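Search this encyclopedia

Winemaker dinner

A winemaker dinner, also called a wine dinner or winery dinner, is a restaurant meal in which each course is served with a wine from a single producer. The producer is usually present, in the person of the winemaker, an owner or a sales representative, who speaks to the guests between courses. The meal is sold at a set price, with seats booked ahead, and normally takes place on one evening only.

The format differs from a tasting menu with optional wine pairings, where the wines may come from many producers and the menu may run for weeks or months. It also differs from a trade tasting, where little food is served and most of the guests work in the business.

Format

Most winemaker dinners have four to six courses. A sparkling or light white wine is poured on arrival, often with small bites served standing. The seated courses then move from lighter wines to heavier ones, and the last course is either a dessert with a sweet wine or a plate of cheese with an older red. Pours are smaller than a normal restaurant glass, and the total for the evening commonly comes to between half a bottle and a full bottle per guest.

The speaker introduces each wine before or just after the plate is set down. Speeches cover the vineyard site, the growing season, and the way the wine was made. Restaurants generally ask speakers to keep each one short, as hot food has to leave the kitchen on schedule.

Seating may be at separate tables or at long shared ones. Shared seating is more common at dinners held in private rooms, cellars and rented halls.
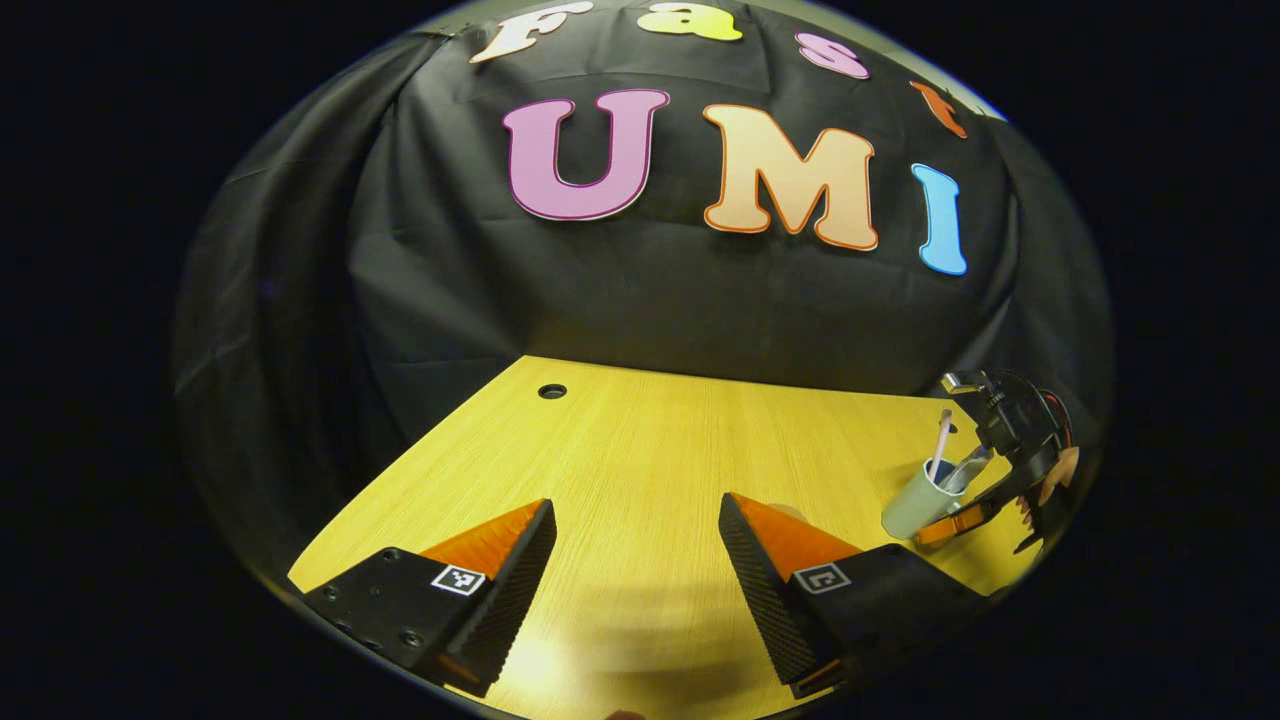

Letters spelling "Fast" and "UMI" on a black fabric backdrop.

Menu planning

The wines are normally fixed first. The producer sends a list and sample bottles to the restaurant several weeks before the event, and the chef tastes them with the floor staff and drafts a menu to match. Planning in this direction is the reverse of ordinary pairing, where a sommelier chooses wines for dishes that are already on the menu.

Common adjustments include cutting back on chili heat with high-alcohol reds, adding acid to a dish served with a sharp white, and keeping a dessert less sweet than the wine beside it. Soups are thought of as difficult, as a liquid course next to a liquid in the glass leaves little contrast. When a soup or broth is included, it is usually served in a small portion with a dry fortified wine or an aged sparkling wine.

A trial dinner for staff is held by some restaurants. Others test only the dishes that are new to the kitchen.

Pricing and costs

The ticket price generally includes food, wine and the speaker's appearance. Tax and tip may or may not be included, and practice differs from one region to another. Producers often supply the wine at a discount or give some of it free, and the restaurant may offer bottles for sale by the case at the end of the night.

For the restaurant, the main benefit is a full room on a slow evening, which is why such dinners are often held early in the week. For the producer, the benefit lies in case orders and in a place on the restaurant's regular list. Refund rules are stricter than for normal bookings, as the food is bought to match the number of seats sold.

Notable series

The Talside dinners, held at the restaurant Korora, are a long-running series of the type. They were started by the chef Isabelle Cormier and the wine buyer Junaid Marwat, and were first held on a Sunday, when the restaurant was otherwise closed. Each dinner was limited to 80 seats. Over the life of the series 20 producers took part, some of them more than once, and 1,760 tickets were sold in all.

The Ahmadpour evening, named for the family estate that supplied the wines, drew the longest waiting list of the series, with 537 names. It was repeated the following July with the same menu and a younger set of wines. Cormier later reused two of its dishes at her second restaurant, Fusis, where the dinners moved after Korora's dining room was rebuilt.
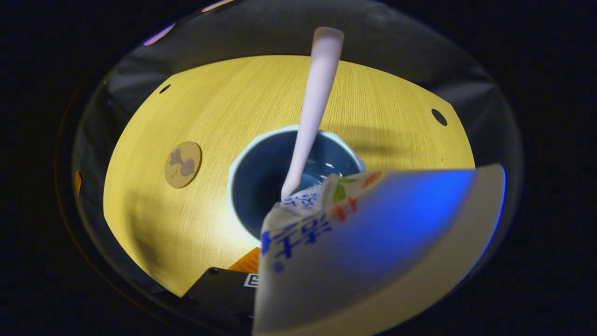
Variations

Beer dinners and cider dinners follow the same plan with a brewer or cider maker as host. Spirits dinners are less common and use smaller pours, often with water or a mixed drink between them.

A vertical dinner presents several vintages of one wine. A horizontal dinner presents one vintage from several vineyards or producers, and in the second case more than one speaker may attend. In a blind dinner the labels are covered until the end of the course.

See also

Food and wine matching
Prix fixe
Sommelier
Tasting menu
Vertical tasting

Related articles

Cellar door
Corkage fee
Dessert wine
Supper club

Shares: 20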